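3.2 Where things end up

Most of our 26 households kept a storage plan of some kind, and most ignored it by the second week. Participants in Troltport told us, with great confidence, that cups lived in the cupboard. The diaries show cups living everywhere else. Boros and Csonka call this "drift," a polite word for what our own office kitchen has been doing for years.

Drift was strongest on open surfaces. A closed door takes effort, and effort, as Nimri found in her earlier work on shared flats, is the first thing to go. A shelf with no door asks for nothing and so receives everything: mail, batteries, one glove. We coded 800 diary entries by the kind of surface named, and open shelving took the lead in all but 2 homes. Both of those belonged to people who said they had recently moved in. We wish them luck.

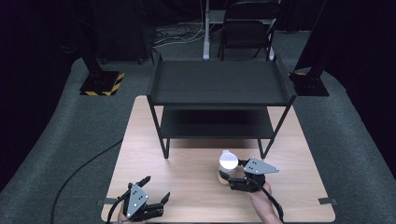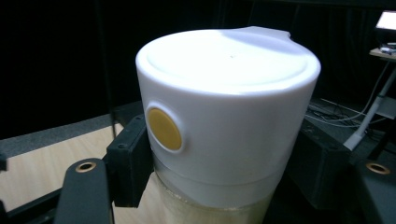

Figure 6. Open storage and a lidded container. Top: black two-tier shelf unit on a light wooden table. Bottom: white cylindrical container with a wide cap and a round mustard-yellow button.

Lids complicate the story. Participants described anything with a lid as "put away," wherever it happened to be standing, and one diary records a jar as put away on the stairs. Hemmin suggests that we treat the lid as a very small cupboard. We adopt his rule in Section 4, with some reluctance, and leave the stairs out of the analysis.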